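How to Record Hand-Held Gripper Demos Without Recording Them Twice

Filed under: Guides, Data collection
Reading time: longer than you'd like, shorter than re-recording

We spent most of October at the Madton workshop teaching a policy to pick small parts off a table and drop them in a bin. The model was the easy bit. The hard bit was 400 demonstrations, recorded by people holding a gripper in one hand and their patience in the other. Of the first batch, we threw out 46 for reasons that had nothing to do with picking things up. This page is the routine we ended up with. It assumes you already have a hand-held gripper with a wrist camera, and that it tracks, and that you've stopped admiring it.

What you need

A hand-held gripper with the fingers fitted and the camera mounted
A table you can leave alone for a few days
A bin
The parts to be picked
A notebook, paper, with a pen that works
A charged battery, plus the other battery you were sure was charged

Step 1: Decide what one episode is

Write this down before you record anything. Ours reads: "Start with the gripper open over the table. Pick up one part. Put it in the bin. Come back to open table and stop." Four sentences, and it took us a morning of arguing.

The argument was over the ending. Half of us stopped recording the moment the part left the fingers. The other half carried on and came back to the middle of the table. Both are fine. Mixing them is how you get a robot that drops a part in the bin and then hovers there like a guest who can't find his coat. We went with coming back, which also leaves you in position for the next one.

Step 2: Set up the table

Clear it. Then clear it again, since your definition of clear and the camera's are different. Coffee goes somewhere else. So does the notebook, which will try to creep back.

Put the bin where you can reach it without twisting your wrist past comfortable. You are going to make this motion a few hundred times, and the policy will faithfully learn every strange elbow maneuver you invent to get around a badly placed container.

White on white is harder than it looks. A pale bin on a pale table gives you a soft edge for the camera to work with, and people kept coming in low and clipping the rim. We considered taping the rim and decided against it. The bins at the Golob site, where this was going to run, have no tape on them either.

Step 3: Fix the exposure

Turn off auto exposure. If you do nothing else on this page, do that. With a white table, the camera brightens and darkens every time the black fingers open or close, and your dataset acquires a pulse.

Set exposure with the gripper open over the table, then check it again with a part in the fingers. Dim and even is fine. Bright with a window behind you is not, particularly around 4 p.m., when your own shadow starts showing up for work.

Step 4: Check the fingers

Do this at the start of every session:

Close the gripper all the way and see that the fingers meet.
Open it all the way and see that both are still in view.
Wiggle each finger. If it moves, tighten the screws.
Look at the threaded inserts where the fingers mount. If one is turning along with its screw, stop and replace the part.

That last one cost us a Friday. The finger had drifted so slowly that everybody had adjusted to it, and we only caught it by putting the first recording of the day beside the last. The model would have learned the drift too, with great enthusiasm.

Step 5: Record at a boring speed

New operators come in two kinds: the ones who move as if defusing something, and the ones who want to be home by lunch. You want neither. Aim for the pace you'd use putting away someone else's dishes.

Some specifics:

Approach from above, then close. Don't scoop.
Pause very briefly before closing. A beat, no longer.
Keep the table in view while you travel. If the camera sees only bin for a while, tracking may get lost, and you'll find out later.
If you fumble, keep going and recover. A clean recovery is useful. Flinging the part and swearing is less useful, though we do have several.
Don't put the gripper down while it's still recording.

Step 6: Move the part, not just yourself

Left alone, people place the part in the same comfortable spot every time. Ask them afterward and they'll swear it was random. We chalked a loose grid on a sheet of cardboard, practiced with that until everyone had a feel for the corners, and took the cardboard away before recording.

Turn the part as well. And every 6 episodes, shift the bin a little, by a hand's width or so. Write the shift in the notebook. You won't remember it.

Step 7: Review the same day

We copy everything to the Musen drive before anyone leaves, then scrub through it at high speed with one finger on the delete key. Reject an episode if:

the tracking jumps
the recording starts with the part already gripped
the ending doesn't match your definition from Step 1
a hand that isn't holding the gripper wanders in to help

Clutter past the table edge is not a reason to reject. Rooms have things in them. We kept whatever was back there and let it change from day to day, and the policy we trained on tidy backgrounds only was noticeably worse when we took it over to Lundov.

How many is enough?

Our first policy that was worth showing to anyone used 285 episodes. It missed parts near the table edge, so we recorded more near the table edge, and it missed those less. That's the whole method, I'm afraid. Train early, look at where it fails, go and record there. Doing all 400 first and training afterward feels efficient and mostly gets you a large pile of the middle of the table.

If your operators start humming, take a break. Humming comes shortly before scooping.
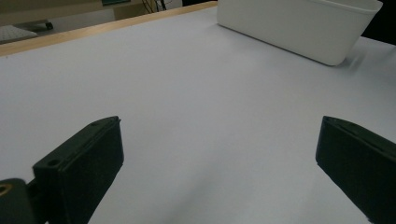 Gripper open over the table, bin at upper right.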